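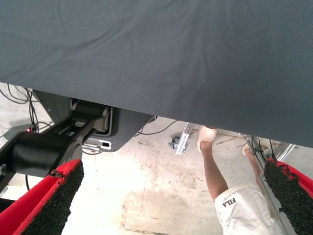 Teaching the arms by hand: stuff people ask me

I look after the teaching sessions at Rurkness, and I get the same emails over and over, so I've put my answers in one spot. Last touched 31/10/2022.

Do I need to know how to code?
Nope! You hold the leader handles, you move, the arm copies you. Yaneth Alvarado came to us from a bakery and was recording good runs by her second morning.

How many runs does one task need?
For folding a cloth we asked for 800, spread over a few people so the arm doesn't only learn one person's habits. Simple pick-ups can get by on 68. If Huệ tells you she needs more, she needs more (she does the training side and she's the one who has to live with the results).

What's the difference between hand guiding and remote control?
With hand guiding you grab the arm itself and push it through the move. With remote you stand back and drive it from the handles. I like remote for anything with cloth, as your own hands stay out of the wrist camera's view.

I fumbled halfway through. Do I bin it?
Not always. If you dropped the cloth and picked it up again neatly, keep it and tag it "recovered". If you hit the table or got muddled, press the pedal twice and start over.

Why is the wrist video upside down?
It depends how the wrist is turned. Leave it alone please, and don't flip the files afterwards. Ostap spent most of April undoing that for the Skelirow set.

How long is a session?
18 minutes, then a break of at least 5. Your shoulders will thank you, and tired people teach jerky moves.

What should I wear?
Whatever's comfy. Shorts are fine by me. Tie back long hair and leave bracelets in your bag.

Can I bring my own task?
Yes please! Send Clodagh a couple of lines on what you'd like the arm to learn and which objects you've got. She books the bench.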